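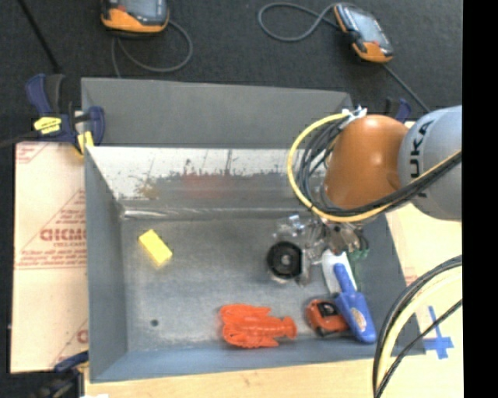
Bin 2 on the work surface: yellow block, toy lobster and toy car.

Minutes of the Bin Contents and Layout Meeting
Skinau workshop, Jul 30, 2022
Present: four from Cenudden, two from Brernstead (by phone)

1. Previous minutes
Accepted with one correction. Under item 3, "steel lids" should read "steel liners". No lids have been ordered.

2. Condition of the bins
The gray sheet-metal bins remain in use. The floor of bin 2 is worn and mottled, with lighter scuffed patches. There is also a small dark round mark near one corner. Brernstead asked if the mark is a hole. Skinau to check from underneath and report. If it is a hole, it will be plugged flush, and the plug must not stand above the floor.

Repainting was discussed and not agreed. Paint applied to bin 1 last November chipped within weeks and the chips had to be vacuumed out. Bare metal stays for now. Walls to be wiped down at each change of contents.

3. Work surface
The wood surface under bin 2 stays as it is. A rubber sheet under the bin was proposed to cut noise. Brernstead objected that the bin would then sit higher than the marks on the drawing. Deferred until a sheet of known thickness is available.

4. Object set
The stock list from Chávez now stands at 550 objects, of which nearly 200 are toys. The remainder are blocks, household pieces and packaging.

The following were agreed for small sets:
– Plain blocks stay in. The yellow rectangular block is easy to tell from the gray floor and will be kept as the standard block.
– The red-orange lobster stays in. Its claws and flared tail give an outline unlike anything else on the list.
– The small car stays in, but the list must give it its own line. It is entered at present under "vehicles, mixed".

Cenudden noted that the lobster and the car are close in color and can lie side by side near the front wall. Brernstead wants at least one set where this is avoided. Cenudden prefers to leave it alone. Both versions will be made up and marked A and B on the bag.

5. Storage and labels
Objects not in use go back to the shelf in the numbered bags. Three bags were returned without numbers. A new roll of 1,000 labels has been received. Labels go on the bag, never on the object, as the glue leaves a residue on plastic.

6. Purchasing
The quote from Chávez for a second stock of objects is 4,000 including delivery. Brernstead considers this high for plastic pieces and will ask for a price without packaging. No order to be placed before the next meeting.

7. Actions
Skinau: check mark in floor of bin 2; wipe down walls.
Cenudden: make up sets A and B; correct the entry for the car; number the three bags.
Brernstead: revised quote; thickness of rubber sheet.

8. Next meeting
Same room. Date to be sent with the revised stock list.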